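### 4.2 What the demonstrations leave out

The Liltedach set holds 2,002 teleoperated episodes, and the Asum group reports that a policy trained on them matches its human operators. We are less sure. Our operators, driving the arm through the Kinnunen controller, had two views to work from – a side camera and the wrist camera – and most told us they steered by the side view until the last moment. The policy gets only the wrist stream. Whatever a person picked up from the side is missing from the training data, and adding more episodes of the same sort does not put it back.

Soft objects make the problem worse. A rigid bottle resists the fingers and the operator feels a stop in the hand controller. A fabric one gives way, so operators judged the grip by eye and closed at quite different widths. We discarded 300 episodes for this reason alone, a choice that surely flatters our own numbers.

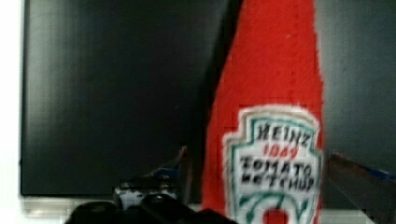 **Figure 3.** Wrist view with the fabric ketchup bottle upright and the gripper fingers out of focus at the bottom.

In views like Figure 3 the neck of the bottle is out of sight, so its full height has to be guessed. Vovach treats such views as sufficient for imitation. We found no test of that claim.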